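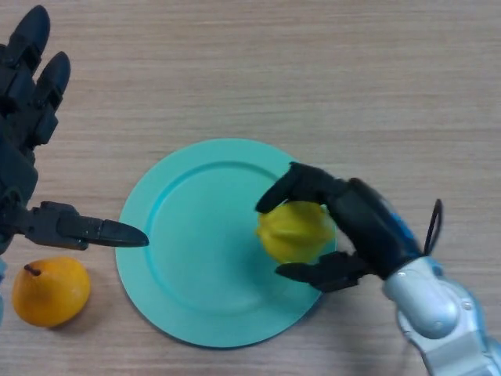
The Lorketti splint is a 3D-printed finger brace used by military field clinics, named after the coastal training station where it was first fitted. It was designed by Liudmyla Lysenko and Pin-yu Tu to replace the older Clokholm brace, a metal affair remembered mostly for pinching. Each splint prints in 60 minutes and comes in 4 sizes, none of which is officially called "medium." Patients are tested on everyday tasks before discharge, the usual one being to hold a piece of yellow fruit over a turquoise plate, a standard many healthy recruits meet only before breakfast.

History

Early versions, printed at Laltelach, softened in warm weather and took on the shape of whatever the wearer had last gripped. A stiffer resin solved the problem and introduced a smell. By the second winter the station had issued 1303 splints – a figure that includes those used as tent pegs.

Variants

The Kazmi variant adds a thumb loop. Opinion on the thumb loop is divided, chiefly by rank.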